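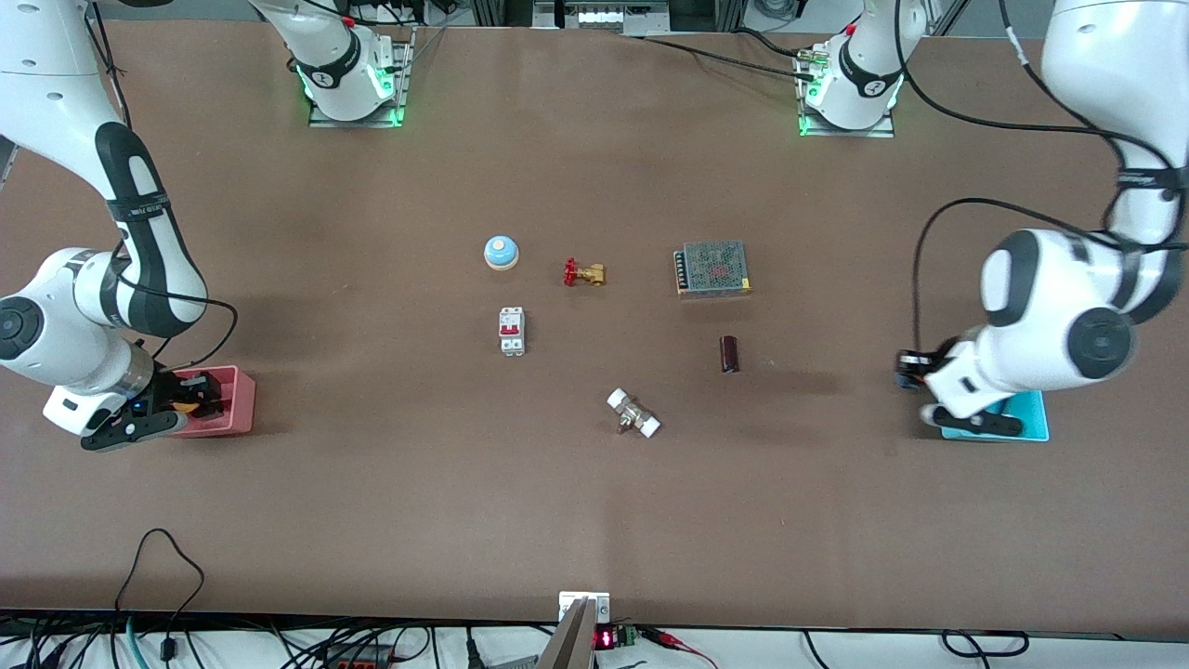

Virno IT Security Office. Notice to all staff and to partner organizations that connect to Virno services. This thread sets out changes to remote sign-in that take effect in January. Please read it to the end before contacting the help desk.

Two changes are being made. The first is the retirement of text message codes as a second step at sign-in. The second is a new limit on how long a remote session may stay open. Both apply to every account, including shared and service accounts.

Text message codes have been in use at Virno since the remote access portal opened. They are better than a password alone. They can also be intercepted, and they can be read aloud over the phone to a caller who sounds convincing. Most of the account misuse we handled last year began with such a call.

In place of text codes, staff will use either the Alva sign-in app or a hardware security key. Both are already supported. Staff who use one of them today do not need to enroll again, and their sign-in screen will look the same as before.

To enroll with the Alva app: install it from your device's official app store, open the Virno account page while connected to the office network, choose Sign-in Methods, then Add Method, and follow the prompts. The page will display a two-digit number. Enter that number in the app when asked.

The number matching step cannot be turned off. Under the old approval screen it was possible to accept a sign-in request with a single tap, and some staff accepted requests they had not made after receiving a long run of them late in the evening.

If you receive a request you did not start, choose Deny and then Report. Do not simply close the app. A report locks the account for new sign-ins and opens a ticket with this office. Sessions already open on your own computer are left alone until an analyst has spoken with you.

Hardware keys are available on request through the equipment form. Managers do not need to approve the request. Each person who asks for a key will be given 2, one for daily use and one to be kept somewhere safe. Please register both on the day you receive them. An unregistered spare cannot be used to recover an account.

Keys remain the property of Virno and should be returned when a person leaves or changes to a role that does not require remote access. Returned keys are reset before they are issued again. Please do not pass a key to a colleague directly, even within the same team.

On the second change. Remote sessions currently stay open for as long as the computer is awake. From January, a remote session with no activity will be closed after 90 minutes. Unsaved work in web applications may be lost when this happens. Files open on a desktop computer are not affected.

Long-running jobs started from a remote session will continue after the session closes, provided they were submitted through the job scheduler. Jobs started directly in a terminal window will stop. Teams that rely on terminal jobs overnight should move them to the scheduler before the change. Written instructions are on the account page under Scheduled Work.

We received a number of questions about this limit during the comment period. Several teams asked for a full working day. We considered the request and declined it. A session left open on a lost or borrowed laptop gives the holder the same access as its owner, and the existing screen lock has not proved sufficient by itself.

Harish Suvarna, who leads identity services, has written a short explanation of how inactivity is measured. In summary: keyboard and pointer input count as activity. An open video call counts as activity. Background file syncing does not, and neither does an email program checking for new messages.

Service accounts. Accounts used by software cannot respond to a prompt on a phone. These accounts will move to signed certificates issued through Istance, our certificate management system. Passwords for service accounts will stop working once the certificate is in place.

Each service account must have a named owner before a certificate can be issued. Our review found 19 accounts with no owner on record. Notices have gone to the departments that appear to use them. Any of the 19 that remain unclaimed when the change takes effect will be disabled, and will be deleted at a later date after a further notice.

Department heads who receive one of these notices are asked to reply even if they do not recognize the account. A reply stating that the account is unknown is useful to us and shortens the search.

Owners of service accounts should plan a brief interruption while the certificate is installed. For most applications this means one restart. Applications that store the account password in more than one place will need each entry replaced. Botond Bognár is coordinating the schedule and can reserve an evening slot for systems that cannot be restarted during the day.

Partner organizations. Staff of partner organizations who sign in with a Virno guest account are covered by all of the above. Those who sign in through their own employer's system are covered by the session limit only. Their second step at sign-in is set by their employer, under the terms of the existing access agreement.

The Sarnley site. Staff at Sarnley should note that mobile reception is poor in parts of the lower building. The Alva app can produce a code without a network connection. Open the app, choose the Virno account, and select Offline Code. The code is typed into the sign-in page by hand. Staff who expect to need this often may find a hardware key more convenient.

Sarnley staff should also note that the old dial-in service will be withdrawn at the same time as text message codes. Usage has been very low, and the equipment behind it no longer receives security updates from its manufacturer. Anyone who still depends on dial-in should write to us now so that another arrangement can be made.

Accessibility. Staff who cannot use a smartphone or a hardware key, for any reason, may ask for a different method through the accommodations form. The request is handled by the accommodations team and the reason is not shared with this office or with the person's manager. Existing arrangements continue and do not have to be renewed.

Privacy. Several staff members asked what the Alva app can see on a personal phone. In Virno's configuration it records the phone model, the version of its operating system, and whether a screen lock is set. It does not read messages, contacts, photos, or location. A phone with no screen lock cannot be enrolled.

Staff are not required to use a personal phone for work. Those who prefer not to should request hardware keys. No explanation is needed on the form.

Lost devices. Report a lost phone or key to the help desk as soon as the loss is noticed, including outside office hours. The help desk will remove the device from your account and confirm your identity by video call or in person. It will not confirm identity by email. Finding the device later does not restore it, and it must be enrolled again.

A reminder on support calls. The help desk will never ask you to read out a code, approve a request on its behalf, or install remote control software from a link. If a caller asks for any of these, end the call and dial the help desk using the number printed on the back of your staff card.

Drop-in enrollment sessions will be held in the main lobby and in the Sarnley reception area from 10 a.m. until noon in the weeks before the change. Bring your phone or your keys and your staff card. No appointment is needed. Teams that would like a session in their own area may ask for one through the equipment form.

Accounts that have not been enrolled when the change takes effect will continue to work on the office network. They will not be able to sign in remotely until enrollment is complete. Staff who are on extended leave may enroll on their return and will not have their accounts disabled in the meantime.

Correction to an earlier post in this thread: the equipment form is open to contractors as well as employees. Contractors should enter the name of their Virno contact in the field marked Supervisor.

Questions about enrollment should go to the help desk. Questions about certificates or service account ownership should go to Botond Bognár through the Istance request page. Replies to this thread are not monitored. Please do not post account names, screenshots of sign-in pages, or ticket numbers here.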